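About Hakley

Hakley designs and maintains mobile applications for schools, youth clubs and community organisations. The company was established to give these groups a dependable way to reach their members by phone, without requiring them to join a public social network. Our head office is in Lerkemstead, where design, engineering, support and administration share one floor of the former grain exchange.

The company employs 30 people. Emmett Calloway has served as managing director since its founding. Before that he taught secondary mathematics and coordinated the school's timetable, and the first version of our software was written to replace a paper bulletin that students did not read.

Our Products

Triệu is our principal application. It provides a closed messaging and notice service for a single school or organisation. Every account is issued by the organisation itself, and there is no public profile, follower count or advertising. Staff may post notices to the whole organisation, to a year level or to a single group. Families receive the same notices in their preferred language where the organisation has supplied a translation. The application runs on current and recent versions of iOS and Android, and a browser version is available to members who do not own a smartphone.

Grasik is a companion application for events and rosters. Organisations use it to collect permission forms, assign drivers and supervisors, and record attendance at camps, matches and rehearsals. Grasik may be licensed on its own, although most of our clients use it together with Triệu. Records entered while a phone has no reception are held on the device and sent when service returns.

At present 736 organisations hold a current licence for one or both applications. The largest has more than 2,000 members. Many have fewer than a hundred, and our fees are set so that a small theatre group or a rural school pays in proportion to its size.

How We Work

Each client is assigned a contact person within the support team, who remains with that client after the initial set-up. Support is offered by telephone and email during business hours. Requests received outside those hours are answered on the next business day, with the exception of account security matters, for which a separate line is staffed at all times.

New features are released twice a year, with the principal release in February. Before a feature is made generally available it is tried by a panel of client organisations for at least 14 days. Panel members receive a reduced licence fee for the year in which they take part. Organisations wishing to be considered should write to their contact person.

Privacy and Safety

Hakley does not sell or rent personal information, and does not use members' messages to build advertising profiles. Information is held only for as long as the client's licence is in force, and is deleted at the close of a notice period set out in the licence agreement. A client may request a complete export of its records at any time and at no charge.

Messages between adults and minors are visible to a supervisor named by the organisation. This setting cannot be turned off. Members may report a message from any screen in the application, and reports are sent to the organisation first. Hakley staff do not read messages unless the organisation asks us in writing to do so or the law requires it.

Our privacy policy was last revised on October 12, 2024. Printed copies are available on request.

Working at Hakley

We recruit for positions in software development, interface design, client support and training. Most positions are based in Lerkemstead, with remote work available by arrangement after the first three months. The company also offers a paid placement each year to two students completing a diploma or degree in computing, design or communications. Placement students are attached to a product team and are given a defined piece of work to complete under supervision.

Current vacancies are listed on the Careers page. Applicants should send a résumé and a short covering letter. Please do not include a photograph.

Visiting and Contact

Visitors to the head office are welcome by appointment. The main entrance is on the canal side of the building, and a lift is available from the rear courtyard. General enquiries may be directed to reception, and enquiries from the press to the office of the managing director. Existing clients are asked to have their licence number at hand when they telephone.

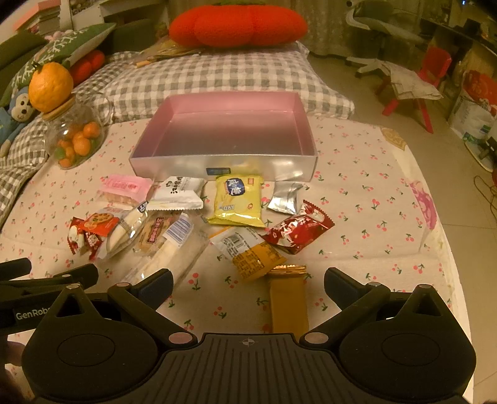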